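Lot 79 was entered under the name of Jolán Oláh, deceased. Naomi Mosoti wrote the particulars in pencil, as Devell required: basket, woven, shallow, braided rim. Contents: one blue item, purpose not established.
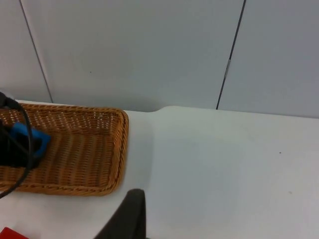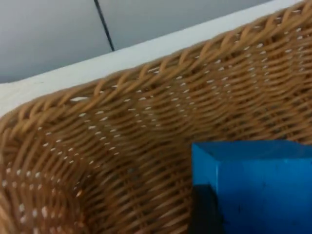
*Lot 79. Basket with blue item.*

Ferenc Oláh came at the end of December to sign for it. He read the form twice.

"She kept bread in it," he said.

"There's no field for former use."

"And the blue thing?"

"Not established."

He pressed his thumb along the braid. His mother had bought the basket in Kesimine for 31 coins and had disputed the price for 18 years. Naomi turned the form over and found the back blank. She wrote *bread*, then the date of collection, and initialed both.

He asked if the blue thing had to go with it. She said the lot was indivisible.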